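Reseña: pinza manual Gorside, en kit para montar en casa
Por Teresa Prata
15 de diciembre de 2025

Llevaba desde septiembre detrás de una pinza de mano para enseñarle a doblar ropa al brazo que estoy montando en el cuarto de atrás (el pobre Matos, que así se llama el brazo, de momento solo sabe empujar calcetines), y al final me decidí por la Gorside. Me costó 745 euros con los gastos de envío, que para un capricho casero es un buen pellizco, así que la he usado todo lo que he podido antes de sentarme a escribir. ¡Y vaya si la he usado!

El montaje me llevó dos tardes. Las instrucciones de Jikden, la tienda que la vende, vienen bien dibujadas, aunque se saltan el paso de los cables, que tienen que pasar por detrás de los dedos, y ahí perdí un buen rato y algo de paciencia. Los dedos amarillos encajaron a la primera, eso sí, y con ese hueco alargado que llevan me parecen hasta bonitos. El asa negra se coge con naturalidad, incluso con las uñas largas, cosa que agradezco mucho porque con mi pinza anterior iba siempre enganchándome.

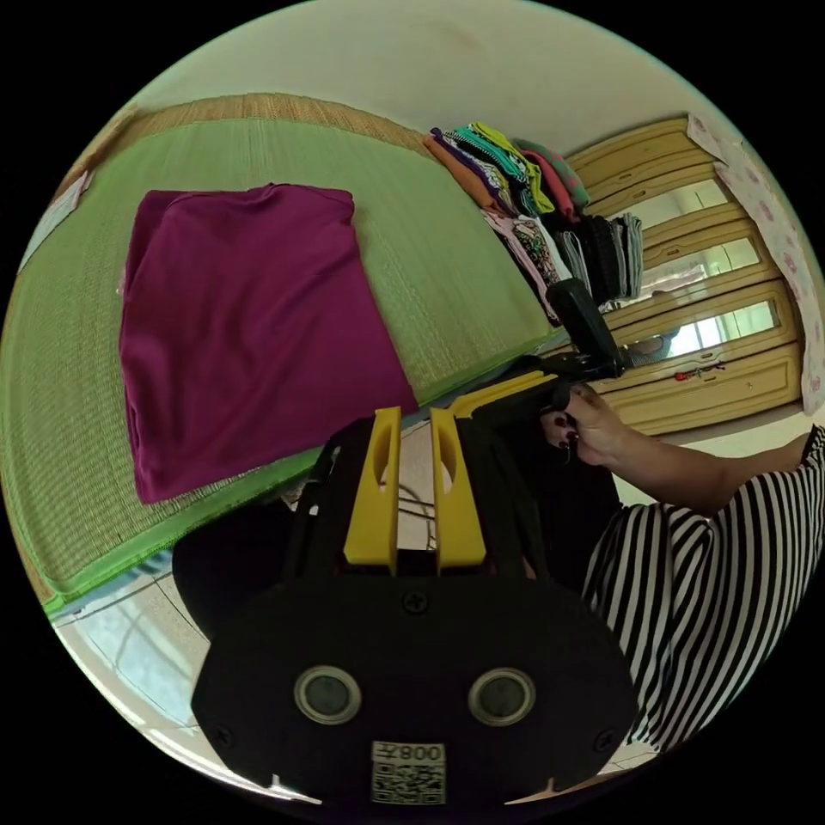 Cómo se porta con la ropa

Para practicar, nada como la cama y una pila de ropa doblada. Con las prendas extendidas la pinza entra muy bien por el borde, siempre que la acerques baja y sin prisa. El algodón liso lo coge sin dejar marca; con los tejidos resbaladizos hay que apretar un poquito más y alguna vez se escapan. Una prenda de manga larga me lleva cuatro movimientos, más o menos los mismos que haría con las manos, y al cabo de un rato ya no piensas en el aparato.

Un consejo de andar por casa: poned debajo algo con textura. Sobre la estera tejida la tela se queda en su sitio, mientras que sobre la colcha se me venía todo detrás de la pinza. El magenta, además, resalta una barbaridad sobre el verde, y luego se repasan las tomas con mucho más gusto.

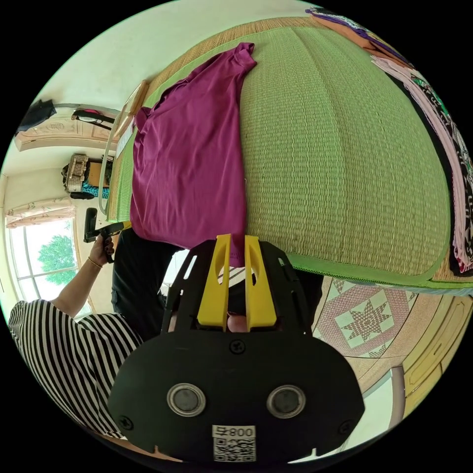

LO BUENO Y LO MENOS BUENO

Me gusta el agarre, me gusta lo fácil que es cambiar los dedos y me gusta que los tornillos estén a la vista. Me gusta menos el peso: a la media hora la muñeca protesta, y eso que yo amaso pan. Tampoco entiendo que la bolsa de repuestos traiga un solo dedo, cuando se desgastan los dos a la vez. Escribí a la tienda y me contestaron con amabilidad, pero el segundo dedo lo tuve que pagar aparte.

Antes probé la Plovivico de una amiga, más ligera y bastante más floja al cerrar. Para papel o cartulina me valdría; para toallas, no.

Nota: 9 sobre 10. El punto que falta es por la muñeca.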